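I moved from Pemden to Ostby in October and the part that took the longest was my address. Writing it down in case it saves someone an afternoon.

1/ The post office forwards letters. It does not tell your bank, your insurance, or your doctor that you moved. I knew this and still lost a dental bill for 56 days.

2/ Make the list before you move. Go through a full year of card statements and write down everyone who charges you. I found 21 companies. I would have guessed eight.

3/ Do anything with a yearly bill first. Monthly ones will remind you on their own. The yearly ones go to the old place and then you get a late fee. Mine was 100 dollars, on the car insurance.

4/ Stores keep more than one address for you. There's shipping, there's billing, and there's often an old "default" sitting under a different menu. Change all three. Delete the old one if the site allows it.

5/ Read the label when something arrives, even if it got to the right door. Check the apartment number and the zip code. Small mistakes get copied from one order to the next.

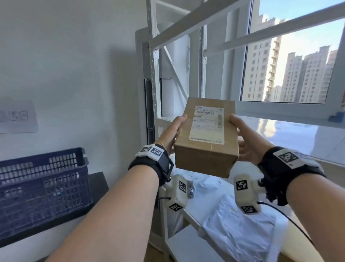
Small box, lots of fine print on the label.

6/ If your building has a name and a number, pick one format and use it everywhere. Mine is on Kaplan Street but the entrance is on Linero, and drivers go to whichever one they see first.

7/ Leave your new address with whoever moves into the old place. Sinan Kahraman took over my apartment and has texted me four times about mail. Two of those were tax forms -- not something you want sitting in a lobby.

8/ Voter registration and driver's license are separate in a lot of states. Look up both. Mine had a box on the license form that was supposed to update the other one, and it didn't.

9/ Still waiting on the pharmacy. They have the new address on the website and the old one at the counter. Going in tomorrow at 9 when they open.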